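Surkgate supper

The Surkgate supper is a shared evening meal held each June in the river town of Surkgate. It began as a way to feed ferry crews stuck on the wrong bank and outlived the ferry, which few people miss as much as they claim to.

By custom the meal starts at 7 p.m., a rule observed mainly by visitors. Each household brings one dish and its own tableware. Soup comes first, and seconds are allowed only after the last guest has been served – a rule that has ended at least 2 friendships.

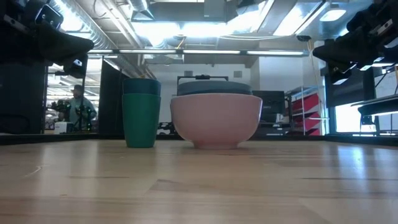

The record turnout is 225, set in the year the neighboring town of Onport canceled its own supper. Onport maintains that only 204 people ate and that the rest were looking for parking.

The main written source is a short history by Renu Rana, who grew up in Surkgate and is frank about the soup. Bimla Kanaujia later argued that the custom came from Onport in the first place. Her book is not sold in Surkgate, although most homes seem to have a copy.

See also: Onport harvest lunch; Potluck; Tran ferry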